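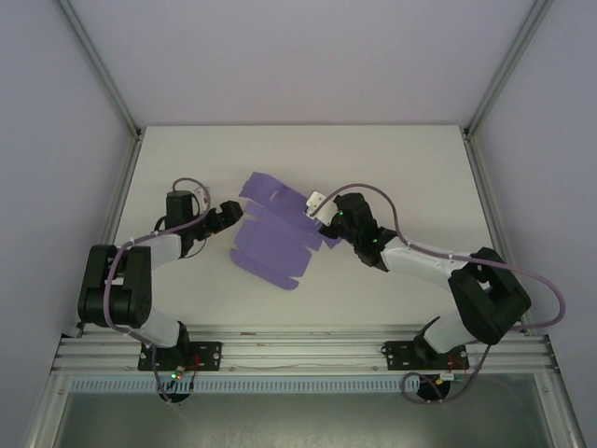 Home | News | Business | Packaging | Letters | Jobs

Doststead carton maker drops plastic windows from food range

By Kirsten Vídalín
August, 07:40
16 shares | 3 comments

Kidero, the folding carton maker based at the Skastside industrial estate in Doststead, is to stop fitting plastic film windows to its boxes for bakery and confectionery customers. The change takes effect at the end of the month and covers every size in the company's standard food range.

Windowed cartons are difficult to recycle at the kerbside. The film is glued to the inside face of the board and has to be separated during pulping, where it leaves the process as waste. Households are usually asked to tear the window out first, and Kidero accepts that few do.

The replacement is an all-board carton with a printed panel where the window used to be. Customers who still want the contents to be seen can order an open aperture, provided the product inside is already wrapped. Boxes will continue to be delivered flat and folded up by the customer.

Suleiman Igwe, technical manager at Kidero, said the board itself had needed more work than the artwork. "A film window adds a little stiffness across the opening. Take it away and the front panel can bow when the boxes are stacked, so we changed the grain direction on the two largest sizes and moved one crease by 3 mm."

Stacking tests were carried out over the spring on 694 filled cartons, held in a humid store and then loaded from above. Mr Igwe said the all-board version met the same limit as the windowed one in every size. The open aperture version met it in the small and medium sizes only, and will not be offered in large.

Prices for the all-board carton are unchanged. The open aperture costs slightly more because the waste piece has to be stripped out cleanly after cutting. The minimum order for either type remains 1000 boxes per design.

Reaction among customers has been mixed. Adaeze Danladi, who buys packaging for the Uzor bakery chain, said sales staff had asked to keep the windows on celebration cakes. "People want to check the icing before they pay. We will have to open the lid for them, and that takes time at the counter on a busy morning."

Uzor has 16 shops and will use up its remaining windowed stock before changing over.

Asabe Tijani, a waste officer for the Doststead area, said plain board cartons could go in the household paper collection if they were free of food. Boxes heavily marked with grease should still go in general waste - the coating makes no difference to that advice.

Kidero will go on supplying windowed cartons to toy and stationery customers for the time being. A decision on those ranges depends on trials of a paper-based clear film, which the company expects to finish next year.

Previous story | Next story | Back to Business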